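Pamov opens a practice room for home kitchen order in Sakness

SAKNESS, 2022-01-03 - Pamov, a small company for household storage and kitchen planning, is opening a practice room in the Lloyd building in Sakness. The room is meant for people who want to bring their food containers, shelves and counters in order, and who like to try this with their hands before they change something at home. Visits are free of charge and can be booked from today.

The room has 37 square meters. It is furnished the way many people in our town live, with open shelves, wire racks, pale surfaces and a normal table. Pamov has decided against built-in cabinets with doors. In a home with closed cabinets the disorder can wait. On an open shelf it is visible every morning, and this is a better place to learn.

The program is called Durar and it has four parts. In the first part the visitors take everything down and look at the bare surface. In the second part they put lids and containers together again, and the lids without a container go to one side. In the third part they stack by size, with square containers on square containers, and the large flat lids are kept near the stack they belong to. In the last part they write on a sheet of paper what stands where, so that the other people in the household can also find it.

A clear surface and a stack of lidded containers:

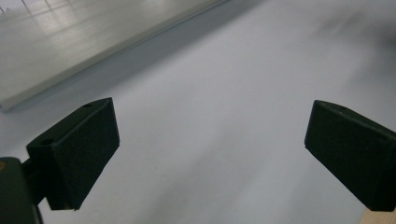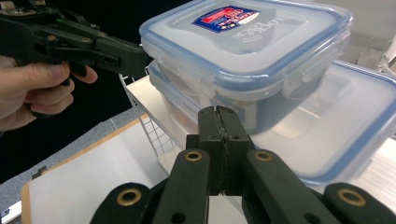

The containers were chosen after a survey which Pamov made in September. In total 944 households in Sakness and the villages near it answered our questions by post or by telephone. The most frequent complaint was the missing lid. The second was the container which stays in the back of the shelf until the food in it must be thrown away. Many people wrote also that they have bought new boxes several times and the shelf did not become better from this.

For this reason the company does not sell containers in the practice room. Visitors are welcome to bring their own, in every brand and every age. A bag with mixed boxes and lids from home is the best material for the course, and we ask only that they are washed before. People who do not want to carry so much can use what is in the room.

One course takes two hours and is for groups of up to six persons. There is also an open hour at the end of each afternoon, without a teacher, when anybody can come and try the shelves in different heights. The shelves can be moved by hand and no tools are needed. Children are welcome in the open hour together with an adult.

Pamov has put together a booklet with the most important points of the course. It explains how much free space to leave above a stack, where to keep the containers for daily use, and how to see the content of a box without opening it. One page is left for a drawing of your own shelf. The first print is 4000 copies. Of these, 1000 copies are reserved for schools and for the town library, and the others are given to visitors as long as we have them.

The practice room will stay open in the Lloyd building for the whole year. In September the company will ask the participants by letter if the order in their kitchen has remained, and the answers will be used for the second edition of the booklet. If the interest is large enough, a second course will be added, for the pantry and for food which is kept in dry form, such as rice, beans and flour.

The rooms are on the ground floor and can be reached without stairs. A coat rack and a sink are available. Please plan some minutes before the start of the course to unpack what you have brought.

About Pamov
Pamov plans storage for kitchens, pantries and small apartments. The company has its office and its workshop in Sakness and works mostly for private households. Durar is its first program which is open to the public.

Press contact
Pamov, Press Office, Lloyd building, Sakness
Journalists who want to visit the practice room or take part in a course are asked to write to the press office. Printed copies of the booklet can be sent on request.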